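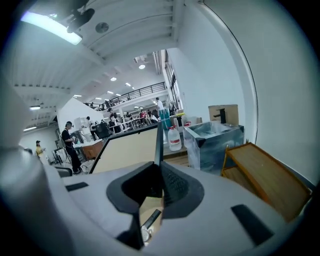

A kitchen storage corner with a white plastic jug, a smaller bottle, a bamboo tray and a black faucet.

A storage corner is the part of a kitchen or workroom where the things that have no drawer of their own tend to settle, sometimes for an afternoon and sometimes, as any household knows, for years on end. Jugs and bottles, trays, flat boards and cardboard boxes are its usual residents, and a low shelf or tall cabinet generally stands close by to take whatever overflows.

Containers

Large plastic jugs are kept low in most homes, for the very good reason that a full one is heavy and nobody enjoys lifting it down from above shoulder height. Translucent plastic is well liked (you can see how much is left without opening anything), and a colored cap is a friendly help in telling one bottle from another.

Trays and boards

Bamboo trays are light and pleasant to handle, and a raised rim keeps small things from sliding off on the way to the table. Many people store them on their side or at a slant, next to the boards, where they take up wonderfully little room.

In Skeston

Benedikt Hollmann's household survey of Skeston, published in February, visited 179 homes and found a corner of this kind in 112 of them. Local people call it the "komcombe," after the neighboring village of Komcombe, where the word is still used for a pantry shelf.

See also: Pantry; Shelving; Dish drying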